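17 Jul 2026
Cetier collection, tabletop set

Back on the long table today and in a much better mood than after the last batch. Goal was 100 clean demos of the cup-to-saucer task, all with the handheld, and I got there with my wrists mostly intact. That puts the whole tabletop set at 700, so Jodell can have its training run whenever the queue frees up (please don't start it before I've done the trimming, see further down).

Setup notes first, before I forget. Same handheld gripper as in February, same mount, camera exposure locked. I did the mapping pass twice. The first one drifted badly and I'm fairly sure it's the tabletop: pale grain that repeats forever, plus glare whenever the sun gets past the blind. Second pass I swung out wide and took in the shelves and the door frame too, and it locked on right away. So do that! Slow, wide, and look at something other than table.

I'm also changing how we start each take. The old clips mostly begin with the fingers half closed, wherever the last person left them, and the policy we trained at Hikport picked that up and liked to hover there half shut like it was thinking about lunch. From now on: trigger fully released, fingers wide, hold over bare table, then go.
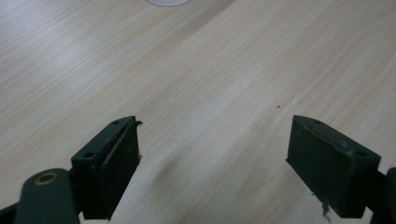
Start pose, fingers all the way open. Bit of something, pad or plastic, curling at the left tip.

The pads are getting tired. They're scuffed and dusty, and that little curl at the tip bugs me, as I can imagine it catching on a thin rim. There's a wisp of thread or lint hanging off the right finger as well. I went over both with tape and tweezers once I'd finished, and left the pads on so the whole batch has the same fingers in it. New pads before the next set, and whoever swaps them should write it in the log, please, with the take number (I still can't tell which of the Cheon clips have the old ones).

Threw out 17 takes. Most were me going too fast on the approach, which smears the picture right when you need it, and then a few where tracking hopped. I kept 2 where I fumbled the grasp and recovered, tagged "retry". I'd love more of those, they're worth having as long as the recovery looks like something a person would do on purpose.

Trimming: cut the walk-up and the walk-away, keep the open hold at the front. The auto-trimmer looks for the first finger movement and so it eats the hold completely. I've got a patch half written that backs up from that point. Until it's in, trim by hand.

To do:
wipe the table down, crumbs show up like boulders on that surface
pull the blind all the way before recording
order pads and the short screws
finish the trimmer patch, rerun on the Cheon clips
ask Hikport for their saucers, ours all look alike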